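Trying Out a New Gripper on a Board-Assembly Fixture

Posted Jul 29, 2018

These instructions cover how we compare one gripper against another on the same arm, using a small fixture board loaded with computer parts. They assume you already have an arm that moves, a controller that can run a taught program, and a camera you can mount at the wrist. The grippers used here are the Stoker two-finger and the Trutton parallel. The same steps work for most two-finger tools.

Plan on one full afternoon for each gripper. Changing the tool is quick. Teaching the points again is slow, and you will need to do it every time.

What you need

An arm with a tool flange you can reach from the front
Both grippers, with their own fingers and screws
A wrist camera and a bracket that fits both grippers
A fixture board with holders for the parts
Parts you do not mind scratching
A hex key set
Feeler gauges or thin card
A notebook, or a spreadsheet left open near the controller

Step 1. Bolt down the fixture

The fixture must not move between grippers. If it does, you are comparing two setups. Use at least two fixed points and tighten them evenly. Push on each corner by hand. If you feel any play, take the board off, clean the contact faces and bolt it down again.

Mark the position with a scribe line or a paint pen. We once used tape, and the tape crept over a few weeks.

Step 2. Mount the first gripper

Turn the controller off at the main switch before plugging or unplugging the tool cable. Fit the gripper to the flange, start all of the screws by hand, then tighten them in a cross pattern. Route the cable along the forearm and leave a loop at the wrist. Turn the wrist slowly through its full range at low speed and watch the loop. It should never go tight.

On the Stoker the cable leaves from the side, so the loop has to be larger. On the Trutton it leaves from the back and a short loop is enough.

Step 3. Set the tool data

Enter the weight of the gripper and the distance from the flange to the fingertips. Do not use the number in the catalog if you have changed the fingers. Measure it. With our longer fingers the Stoker came to 292 mm including the camera bracket. Leaving the old value in place is the most common cause of a bad first run.

If your controller can estimate the load by itself, run that routine once with the gripper empty. Write the result down next to the value you entered. When the two are far apart, look for a cable that is pulling on the tool.

Step 4. Aim the wrist camera

The camera needs to see both fingertips and a fair amount of the fixture beyond them. Close the fingers on a part, then tilt the bracket until the held part sits near the middle of the view. Lock the bracket. Check again with the fingers fully open, as some linkages swing out wide and hide the corners.

Turn exposure to manual. Bare metal near the work area will throw auto exposure off, and the dark parts of the gripper turn into one black shape. Set it so you can still see detail on the darker boards.

Save one still at the start of each run and name it with the gripper and the run number.

Step 5. Teach the approach

Use the same order for every gripper: above the part, at the part, closed, lifted, in front of the slot, in the slot, open, clear. Teach each point by jogging at low speed. Keep the approach to the slot in a straight line for at least the last 30 percent of the move. A curved approach can work with loose holders, but it will catch on tight ones.

For a long thin part, grip low and let the free end lead. Line up the free end with the slot by eye first, then correct from the camera view. The wrist view is better than the room view here. From the side, a part can look straight when it is leaning toward or away from you.

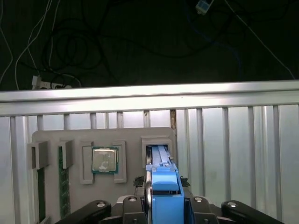

The blue part is held between the two finger blocks, with its long strips running up to the gray slot holder. Check the clearance to the CPU clips before you save this point, and check it again with the fingers open. The outer linkage on a two-finger gripper takes up more room than the fingertips do.

One reader, Motaung, wrote that we had the order wrong in this step: teach the open-finger point first, then the closed one, and you find the collisions before there is a part in the way. Motaung also sets the opening width in the program for every release and never uses the full-open command near a fixture. We tried both suggestions and kept them. Limiting the opening width made the larger difference, mostly on the Stoker.

Step 6. Set the grip force

Start at the lowest setting. Close on the part, lift it and pause. Tug the part lightly by hand with the arm stopped and the program paused. If it slides, go up one setting and try again. When it stops sliding, go up one more and leave it there.

Do not copy the force setting from one gripper to the other. The scales are different, and a middle setting on one may be close to the top on the other. Record the setting together with the name of the gripper.

Look at the part after each change. Plastic will show marks before it cracks. If you see a white line where the finger edge was, the force is too high or the finger is not flat against the part.

Step 7. Run the insert test

Run the same program 13 times with each gripper. Do not touch the fixture between runs except to put the part back at the start position. For each run, write down:

Result: in, partly in, or missed
Whether the part turned in the fingers
Whether the arm stopped on a force limit
Anything you heard

Sound is worth writing down. A click at the end of the move usually comes from the part reaching the bottom of the slot. A scrape halfway through means the part is leaning.

If the arm stops on a force limit, back it out along the same line by hand jogging. Do not open the fingers first. A part that is wedged at an angle can spring out.

Step 8. Swap and repeat

Save the program under a new name before you change anything. Remove the first gripper, fit the second, and go back to Step 2. Enter new tool data even if the two grippers look the same length. Teach all the points again. We have tried shifting the old points by the difference in length and it was never close enough for a tight slot.

Use the same parts for both grippers. If a part wears or chips, replace it and start both sets over.

Our results

With the Trutton, 9 of 13 runs ended fully in the slot. The other four were partly in, all leaning the same way. We put this down to the fingertips, which are narrow and let the part pivot.

With the Stoker, 11 runs ended fully in the slot. There were two misses, both on the first approach after a restart. Homing the gripper before the first run fixed that on a later day, but we did not go back and change the numbers.

Cycle time was close. The Trutton closes faster and the Stoker lost time on the wider approach path. For a fixture with more room, the difference would be smaller.

We also ran a short trial with the Dudside soft fingers on the Stoker base. They held the part without marking it, but the tips bent during the push and the force reading was not useful. They may suit picking from a tray. We would not use them for inserting.

Problems and fixes

The part turns when it touches the slot. Grip closer to the slot end if you have the clearance, or use wider fingertips. More force helps a little.

The gripper reports closed but is not holding anything. Check the width reading at the end of the close. Add a line to the program that stops the arm if the width is below the thickness of the part.

The camera view shakes. Tighten the bracket first, then look at the cable. A stiff camera cable tied too close to the bracket will move it on every wrist turn.

Good runs in the morning and bad runs later. Check the fixture bolts and the tool screws. Then check the start position of the part. Ours had a worn stop and the part was sitting almost 2 mm low by the end of the day.

The controller drops the gripper connection. Reseat the plug at the wrist with the power off. If it happens only at one wrist angle, the cable is damaged inside and should be replaced.

Next test

In January we plan to run the memory stick and the processor through the same steps. The processor needs a flat pick from above and will need different fingertips. The point list in Step 5 stays the same, with a second straight-line move added before the release.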